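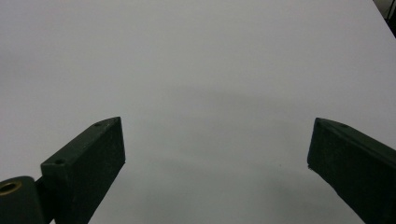 Seltis Packing Group
Minutes of the meeting held 07/03/2025, Costero building

Minutes of the June meeting were approved with one correction: the basket order was for 70, as on the invoice.

1. Work surfaces
The group went over the complaint that small items are hard to keep in place on the bare tables. It was agreed to keep using plain white boards on top of the tables at all stations. Boards are to be wiped down at the end of each shift and stored flat. Two boards at the Seol site are warped and will be replaced.

2. Baskets and egg-shaped items
Sorting of the egg-shaped pieces starts next week, with 1000 pieces in the first delivery from Clodness. Loading was discussed at length. Some members wanted deeper baskets so that more pieces fit in each one. Others said the pieces get scuffed when stacked. Agreed: a single layer only, six to a basket.
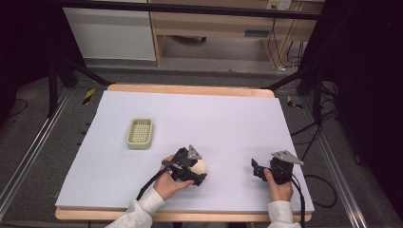
Station layout was taken next. The present layout puts everything within reach of one seated person, and the group had no objection to keeping it. The small beige basket with the square holes stays on the left half of the board, set back from the near edge, and the cream-colored pieces are handled at the front. The open part of the board is to be left clear — no pens, tape or paperwork. A request for a second basket on the right was turned down for now because of the space it would take up.

3. Labels
Labels will go on the outer carton and not on the baskets, as glue left on the rims was a problem last time. Wording to be settled by e-mail.

4. Storage
Shelf space at Costero is short. Over 70 cartons are waiting to be moved to Seol. The van is available twice before the end of the month, and both trips will be used. Empty baskets are to be nested and kept on the bottom shelf.

5. Other business
The request for stools with backs was carried over. The light over the end table flickers and has been reported again.

Action items
Replace the 2 warped boards at Seol.
Confirm the delivery time with Clodness.
Send out the label wording for comment.
Get a price for stools.

Next meeting: same room, date to be sent out with the agenda.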